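Parcels, Wrapped and Strapped
Packing gallery, page 4

Back to gallery index | Boxes and cartons | Tape | Void fill | Parcels

Brown paper is having a very good run. Every second shop that posts things out of Plitham has gone over to it, and every second one has a card in the box telling you so, usually with a leaf on it. I've packed and posted things for a living for long enough to have seen three of these turns. First it was foam peanuts, then it was the air pillows, now it's paper, and each time the people selling the stuff say the last lot was a mistake and this one's the answer.

I'm not against paper. I use a lot of it. I do think a gallery of nice wrapping should come with someone grumbling beside it, so I've volunteered myself. Previous pages in this gallery got letters saying I was too hard on washi tape. I stand by all of it.

What goes on this page

Large rectangular parcels only, wrapped on the outside in paper and held with something. The cylinders are on page 6 and the awkward ones (lamps, guitar stands, one saddle) have their own page, which I keep meaning to tidy up. If you've come looking for gift wrap, ribbon and dried orange slices, try somewhere else.

Why wrap a box at all

A question I ask every time. A decent carton doesn't need a coat. If the carton is sound, the paper adds weight, takes time and gives the courier's conveyor something to catch. The usual reasons people give me:

It hides the old printing on a reused carton. Fair enough. A carton that says "24 x tinned tomatoes" on four sides does confuse people, and I've had one put aside at a depot because somebody thought it was groceries.

It keeps the dust off. Does it? A bit. Paper also soaks up whatever it's put down in, so on a wet loading dock you've swapped dust for damp.

It looks better. It does look better, for as long as it's on the packing bench. Ask for a photo from the other end.

It's recyclable. The paper is. The plastic strapping isn't, not in my kerbside bin, and neither is a plastic document sleeve. I've been told by Flallia, who sell me most of my paper, that their roll is "fully kerbside friendly from end to end", and the roll turned up shrink-wrapped in plastic with a plastic plug in each end of the core. I did ring them about it. They were very polite.

A word on kraft with a pattern

You can get brown paper with a mottle or a fleck in it now, some of it close enough to timber grain that it throws you for a second. The sales pitch is that it hides scuffs. I've run a fair bit of it and I'd say it hides scuffs on the flat and does nothing at all for the corners, where the scuffs are. It costs more than plain. My last roll was 273 metres and I priced it against plain of the same weight, and the difference would have bought me a month of tape.

The other thing with mottled paper is that you stop noticing small marks. Dots, pen spots, a pinhole. On plain kraft you'd see a pinhole straight off and put a patch on it. On the patterned stuff you have to go looking, and at four in the afternoon with the pickup due at half past, I don't.
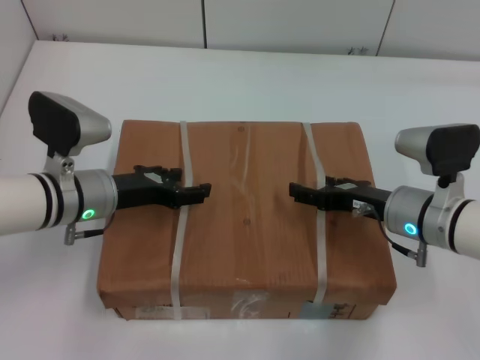
Brown paper with a grainy mottle, two white plastic straps, three stickers or labels along the front. Top's tidy. Corners, as ever, creased.

I like this one more than I expected to, so let me get the complaints out of the way.

The straps run front to back and there's nothing I can see going the long way across the top. Two parallel straps are quick, and they split the top into three fairly even sections, which at least tells you somebody cared where they went. My worry with any parcel done this way is the ends. Parallel straps hold the middle and leave the ends to the paper and whatever is under it. For something stiff, that's fine. For something soft I'd want a cross strap, and I'd want it before anyone picked the parcel up by one end, as someone always will.

The edges are rounded and soft. You can read that two ways. Either it's a full parcel with some give in it, or it's a carton that's lost its starch. I can't tell from a photo and neither can you, whatever they say in the comments. I will say soft edges are kinder to paper than crisp ones. A sharp carton edge cuts kraft from the inside, and you find out when the customer does.

Then the creases. People send me parcels with perfect corners, and I always want to know how many goes it took. A wrinkled corner on a big parcel is what paper does when you fold it around something thick. The hospital corner, the envelope corner, the pleat, I've tried the lot. They all look the same after a night in a truck.

Labels all on the one face, though. Good. I've been banging on about this since page 1. One face, all of it, so whoever picks it up turns it once. It has a little white one on the left part, a clear pouch taped near the middle, and a pale bluish one to the right of the right-hand strap, and I'm pleased to see the bluish one is beside the strap and clear of it. A strap across a barcode is the single most common fault I get sent. I had 431 photos for the last round of this gallery and I stopped writing it in the notes after a while, it was using up my biro.

The glossy sleeve is my one real quarrel. Shiny plastic catches the light and scanners hate it. So do eyes. If there's something in a sleeve you want read, tilt it, flatten it, or use a matt one. The packaging catalogues will tell you the gloss is for "visibility". Visibility of what, the ceiling?

About the strapping

Semi-clear white plastic strap is everywhere at the moment and I get asked what I think of it. Mostly I think it's strap. The makers would like me to think more than that. Evach put out a flyer in July claiming their narrow strap was as strong as the wide one, and I don't doubt that it pulled up that way on a test bench. Strength was never my problem with narrow strap. The problem is that it's narrow. Same load, less width, so it digs in, and on paper over a soft edge it digs in a lot. Look at the edge under the strap and not at the middle of the run if you want to know whether a parcel was over-tensioned.

Some rules of thumb from my own bench, to be ignored at will:

Tension until the strap stops sliding under one finger, then stop.
On anything soft, put a folded bit of card under the strap at each edge.
Keep the seal on a side. A seal on the top gets other parcels dragged over it.
Never carry by the strap. I know you're going to.

I trialled a paper strap from Sandhu for a while last winter. I wanted to like it, it was a lovely thing to handle and it tore off clean at the other end without scissors. In the dry it was good. In our shed in August it was less good, and I had 17 parcels come back to the bench for redoing out of one afternoon's work. They tell me the new version has a coating. I asked what the coating was and I'm still waiting to hear. It might be terrific. I'd like to see it do a Plitham winter first.

White tables, since you keep asking

A few readers have asked why so many of the photos people send in have a white tabletop in them. I don't know, I don't choose them. I'll admit brown paper shows up well on white, and you can see the edges of the parcel properly, including the bits the packer would have preferred you didn't. My own bench is ply with a carpet offcut on it and everything photographs like soup.

White has one practical point in its favour that I hadn't considered till I borrowed one. You can see grit. Grit under a parcel goes through kraft like sandpaper when you slide it to strap it, and on the ply I never knew it was there. I've started wiping down between jobs. It's a nuisance and it works, and I'm annoyed about both.

Sending yours in

Keep to large rectangular ones for this page. One photo per parcel, square on to the labelled face if you can manage it. Cover names and addresses before you send, I'm not doing it for you. Tell me the paper, the strap and how far it went, if you know. I don't need the story of the business.

I cap each round at 30 now, as going through the lot last time took up most of my evenings. If yours isn't picked it doesn't mean it was bad. It may mean it was very good and I had nothing to say about it.

Please don't send the manufacturer's photo. I can tell, the corners are always perfect.

Next page: Parcels that went out with string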